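Workshop Tips: Teaching an Arm to Pick Things Up Without Losing Your Afternoon

Filed under Bench and Bin. Last updated in April.

Every few months someone writes in to tell us that you can now show a robot arm a chore the way you'd show a nephew, and it will simply get on with it. I've been demonstrating pick-ups to arms for long enough to doubt that. You can get a decent result. You will also do the same dull motion far more often than the brochure suggests. These are the habits that have saved me time, with a few that readers swear by and I don't.

Clamp the bin first. A bin that creeps half an inch during a session spoils everything you recorded before it crept. One bar clamp at a corner is plenty. Tape alone is not, whatever Unai Tejada told you.

Pick one grip and stick to it. If you grab a brush by the handle in one demonstration and across the head in the next, you're giving two lessons and calling them one. Start with whichever grip you'd trust yourself to repeat when you're tired.

Come down slowly, and from above if the walls slope. People driving by remote tend to swoop, then fuss at the bottom. The fussing gets recorded too. Stop over the object, line the fingers up, then lower. 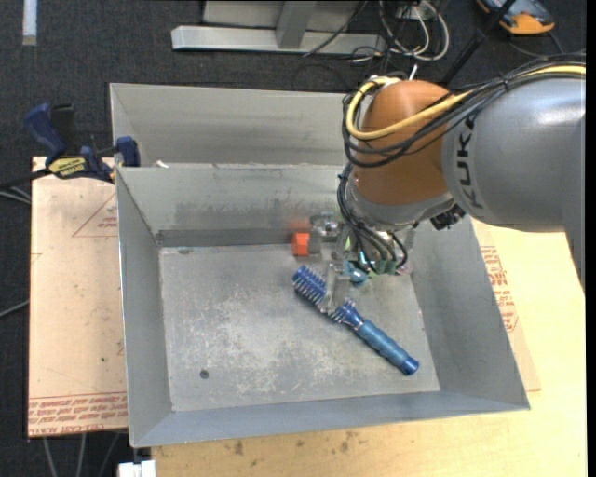

Leave the pause out of the close. I used to wait a beat before shutting the fingers, to be sure, and the arm I was teaching picked up the beat along with everything else. It would sit there over the object like it had forgotten what it came for. Check your line higher up, where a wait does less harm.

Move the object between tries. Turn it, push it toward a wall, leave it on a slant. Obed Issahaku wrote to say he ran 100 demonstrations with the part in the same spot and got a perfect score. Of course he did. Move the part two inches and send me the score again.

Throw away the bad ones the same day. You will not remember next week which runs had the bump in them. I keep a pencil and a pad by the controls and write down the number of any run I didn't like. Araba Laryea uses a foot switch to flag hers, and I'll admit it's quicker.

By hand or by remote?

Guiding the arm by hand feels better and is easier to learn, if your arm allows it. The trouble is that your own hands and elbows end up in the camera's view, and they won't be there later. Remote control keeps you out of the way but takes away your feel for contact. My first 16 remote tries at a flat object were junk. For anything lying flat on a hard floor I still use remote and accept the slow start. For putting a part into a slot, I'd go by hand.

How many is enough?

Nii Kpodo says 500. The Zeketo leaflet says "a handful," and I'd love to see whose hand. I got a usable brush pick-up from some 110 runs, most of them boring, and it still missed when the brush was jammed in a corner. Ask anyone quoting a smaller number how often they moved the bin, the lamp and the object.

Odds and ends

Tie the cables up along the arm before you start and check them at full reach. A snag halfway through a run teaches nothing useful.

Keep the lighting the same for your first batch, then change it on purpose. Bare metal bins throw reflections, and a camera can make a lot out of a reflection.

Skip the "smoothing" setting in the Villano software until you've watched the raw motion. It hid a wobble from me for most of a month.

Readers' tips on gripper pads are still coming in and will go on the next page.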